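Local Business | Open House | 14 comments

Barnine opens its doors to show robots at work

Barnine, which builds handling equipment for small manufacturers, held an open house in August at its shop in the Jamach industrial park. The company says 224 people came through between 10 a.m. and 4 p.m., up from 178 last year.

Visitors signed in at the front desk and went through the building in groups of 20. Each tour took 30 minutes and started on the assembly floor, where staff showed how gripper fingers are fitted and checked before they go to customers.

The second stop was a packing line set up for Mosquera, a gift wholesaler that ships small household goods to stores in the region. Staff ran the line at half speed so people could follow it, and stopped it twice to answer questions. Most of the questions were about breakage. Barnine said the wholesaler sends back any item with a chipped finish, so grip force is set separately for each product.

The last stop was the software room. Barnine tries out new jobs in a simulator called Pridesora before any hardware is moved, and a large screen was set up with several of those trial runs. Visitors could change the angle of the arm and the opening of the gripper with a keypad, then run the job again. One of the trials used a nesting doll as the object to be handled. 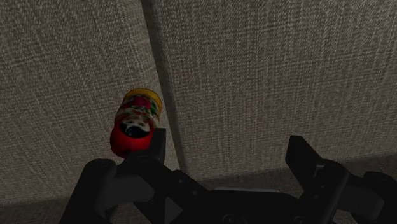

3 min read

The simulated doll is red with a yellow top and painted flowers, and in this view it is up against one finger of a black gripper with the other finger standing well clear. Staff told the groups that rounded objects take more trial runs than boxes do, and that a job may be changed many times on screen before it goes to the floor.

Barnine also used the day to talk about hiring. The company has openings in assembly and testing and is taking applications at the front desk. Training is paid, and no experience with robots is required for the assembly jobs.

Parking was tight by late morning, and some visitors were sent to the lot across the road. The company plans to hold the open house again next summer and may add evening tours.

Filed under: Manufacturing, Robotics, Jobs
Shares: 37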